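The Small Things Tray: Sorting Loose Household Items at the Table

Project report, Home and Living Studies
Jasmina Kneževič
Submitted September 2021

1. Background

Most tidying guides start with the big things, such as clothes and books. My project is about the small soft things that don't belong to any one group. In our apartment these end up on the table: masks, socks, cloths, pouches, packets and one or two toys. They are light, they fold over each other, and they hide the harder objects underneath.

I wanted to find out if one shallow tray on the table could help people sort this kind of clutter faster, and if they would keep using it after the first week. 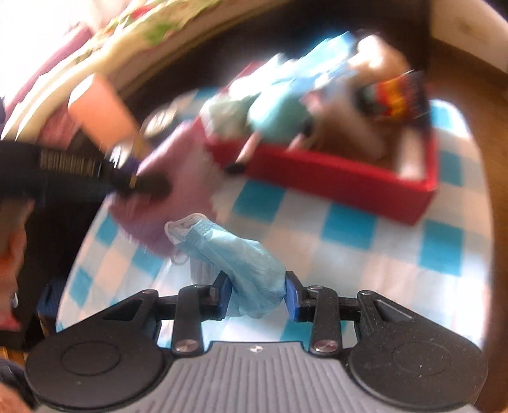 Reading time: 3 minutes (report without appendix)

2. Setup

The table had a checkered blue and white cloth on it, and a red tray with raised edges stood on the cloth. A low edge matters. In my first trial in July I used a deep box from Bokstead, and people dropped things in without looking at them. With a tray everything stays in view, including pencils, which tend to vanish under fabric.

Three households took part, listed here by family name: Mamitz, Teoh and Gellach. Each one used the tray for two weeks and wrote down every item that was put in it and where it went afterward. The lists came to 704 entries.

3. Sorting rules

The rules were kept short so that they fit on one card.

Fabric that is used on the face or hands goes to the wash or the trash the same day.
Single socks wait in the tray until the next laundry.
Toys go back to the room they came from.
Packets are checked and then put in a drawer.
Anything that is still in the tray after 80 hours has to be given a place of its own.

4. Results

Face masks were the most common entry in all three homes. They were also the hardest to deal with. A light blue mask looks much like a folded cloth once it is crumpled, and the ear loops catch on other things – pencils most of all. 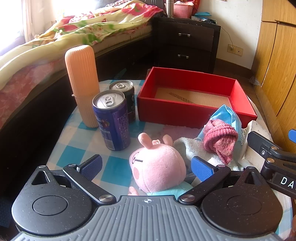 Plush toys caused a different problem. They take up a lot of space for one object, and in the Teoh household the tray looked full as soon as a toy was in it. People then started a second pile beside the tray, usually on a towel. Socks and masks went onto that pile and were left off the lists, so I added 61 late entries from memory with the family's help. These are marked in the appendix and are not part of the total above.

The Gellach household stopped using the 80-hour rule after four days. They said it was hard to remember when an item had gone in. The Mamitz household kept it by clearing the tray after dinner.

5. What I would change

I would use two trays of the same size, one for fabric and one for everything else. I would also leave toys out of the rules and give them a basket on the floor. The card should be larger – two people asked me what it said.

The full item lists and the sorting card are in the appendix.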